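Home | Modules | Handouts | Reading List | Contact

Unit 18: Audience Measurement for Online Children's Series
Instructor: Corinne Nakamura

A view is logged when playback passes the platform's minimum threshold. Thresholds differ between platforms, so totals from two services should not be added without adjustment. Repeat plays by one household are normally included, and preschool titles have a high repeat rate.

Worked case: the Stilska channel carries 600 short episodes. One episode recorded 3582 plays in its first day, from up to 2000 devices. Report both figures. Plays describe volume; devices give a rough guide to reach.

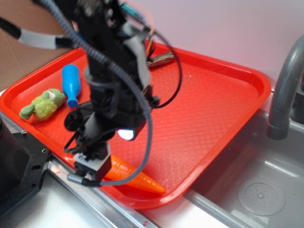
Why is watch time reported next to views? Two episodes with equal views can be watched for very different lengths, and license buyers price on minutes.

Compilations need separate treatment. A long compilation counts as one view but may contain many episodes. Nomura's method assigns minutes to each episode by its position in the file. Dubbed versions are listed by language and totaled at the end.

Reading before the next session: Shenoy and Donnelly, chapters on retention curves and regional rights. Problem set due 6th September.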